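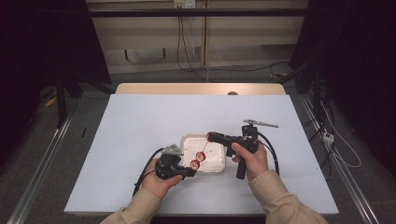 Okent to join the expanded league next season, with Nillbridge as home ground

3 min read

2020-11-20 — Okent Football Club will play in the top women's division next season after the league confirmed its place this morning. The club becomes the newest of three sides to come in under the expansion plan, and it will play its home matches at Nillbridge, the riverside ground it has shared with the men's team since the main stand reopened.

We could not be happier! Okent has had a women's side for 15 years, first on a council pitch with one working floodlight and later in the regional league, where crowds kept growing until people were standing three deep behind the far goal. Those supporters sang through some very wet afternoons, and we can't wait to see them when the top sides come to town.

The name stays as it is. There had been plenty of talk that the club might have to change it, as another side in the division plays in the same colours and uses a similar badge. The league has looked at both and is happy for Okent to keep its name, its badge and its green and white home shirt. A new away shirt will be shown to supporters in the spring, and members will be able to vote on the final design.

Work at Nillbridge is already under way. The pitch will be relaid once the current season ends, the away dressing room is being made bigger, and five extra turnstiles are going in on the Corer Road side, where the queues have been longest. Bus users will be glad to hear that the stop opposite the ground is staying put.

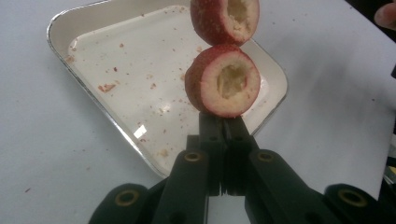 Season tickets go on sale in the new year. Current holders get first pick of their seats and have until the end of the priority period to claim them, after which anything left goes to members and then to everyone else. Under-16s will pay £5 a match in every part of the ground, and that price is fixed for the first season. We want the family end full and noisy — bring drums if you have them (the small ones, please, as the big ones block the steps).

On the pitch, the current squad will form the heart of the team. Talks with players about new deals began earlier in November and have gone very well so far. The club also expects to bring in new faces, with a goalkeeper and a left-sided defender at the top of the list, and the academy will move its evening sessions to Nillbridge so that younger players can train next to the first team.

Ra, the club's shirt partner for the past three seasons, has agreed to carry on and will also pay for free coaching days in local schools. Schools that would like to take part can ask for a form at the ticket office.

The full fixture list will come out in the summer. Before then there will be an open evening at the ground, with a chance to walk round the stand, try out the seats and meet the players. Details will be posted on the club website and on the board by the main gate.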